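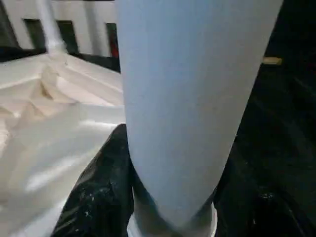
Wrist cam, blue cylinder between the fingers, left finger on it. October, 9:40 pm.

Lurness arm, gripper rev whatever we're on. Picking up from where I left off before the belt adventure.

Goal for tonight was modest: close on the blue cylinder, lift it a hand's width, put it back, do that until bored. Got bored at 66 cycles. Nine drops in that lot, all in the first 20, all before I remembered that the grip limit was still set for the foam blocks. It was at 221 in the config, in units known only to whoever wrote the Prirow driver. Bumped it up in small steps until the drops stopped and then one more step for superstition. New value is on the tape on the power supply. Please don't peel the tape.

Wrist camera. The view is mostly blue once the fingers are down. I knew this would happen, I drew the bracket, and I printed it anyway at 1 am. The cylinder runs out of the top of the picture and the right side goes nearly black, so the edge finder gets a lovely clean left edge and then makes up a right one. Tonight it decided the little tan thing near the top right was part of the object for 11 cycles in a row. It was very confident. I have confidence scores to prove it.

Things tried for the dark side:
exposure up two stops: right side slightly less black, left side white mush, sheet glares like a snowfield
exposure back down: as before
bike light clamped to the shelf: made a second cylinder out of shadow, edge finder delighted
gave up on light, cropped the search window to the lower half. Works better than it deserves to. The white ring at the bottom is bright enough to find nearly every time, so I'm now taking the center from the ring and ignoring the cylinder completely. All that time tuning for blue.

Fingers are collecting specks again. White bits all over the black, worst low down on the left one. Wiped both with alcohol after the run. If they come back by next session I'll try the smoother pads in the Urbonaitė box (bottom drawer, under the stepper graveyard). The left finger also gets to the cylinder before the right one does, by a hair, and shoves it over. I shimmed the right with one layer of card and it got better. Two layers and it got worse in the other direction. So the answer is one and a half layers of card, and I'll be taking that up with the card.

Log file is 2,277 lines, of which maybe thirty say anything. Turned off the joint temperature chatter. Whoever wants it can turn it back on and read it.

Controller hung once when I hit stop and home at the same time. Don't do that. Power cycle fixes it but you lose the zero, and the homing routine at Endby speed settings takes long enough to make tea.

Next:
reprint bracket, camera further back and tilted, and NOT at 1 am
measure the finger offset properly with the feeler gauges if they've been returned
move the tan thing
iron the sheet or get something flat, the creases show up as edges too
long run once the bracket is on. 4,000 cycles was the number on the whiteboard. At tonight's pace that's a lot of evenings, so homing speed first.

Bin by the door is full of failed pads, left it.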